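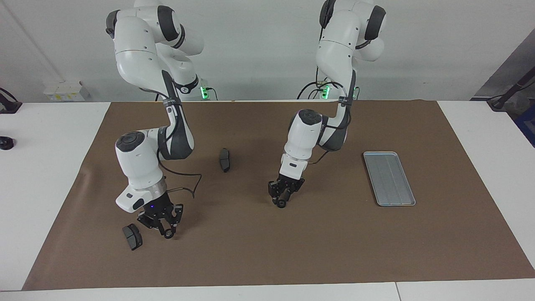

Sevonden to Open Parts Counter in May

Sevonden, the family-run supplier of brake and suspension parts, will open a walk-in parts counter next to its Mimton Road warehouse in May. The counter will serve independent repair shops as well as drivers who do their own work.

Until now the company has sold by phone and delivery only. The new counter will keep some 1000 part numbers on the shelf, including pads, rotors, calipers and hose kits. Other parts ordered before 3 p.m. will be ready for pickup within 24 hours.

"Shops have been asking us for this for years," said Elvia Becerra, general manager. "A car on a lift takes up a bay, and they want the part the same morning."

Tanner Caron will manage the counter. He joined Sevonden as a delivery driver and has run the returns desk for the past six years.

Trade accounts are open to any licensed shop. Existing customers keep their current terms and account numbers. Orders over $200 will still be delivered free within the county.

Contact: Lensa Weldu, Customer Accounts, Sevonden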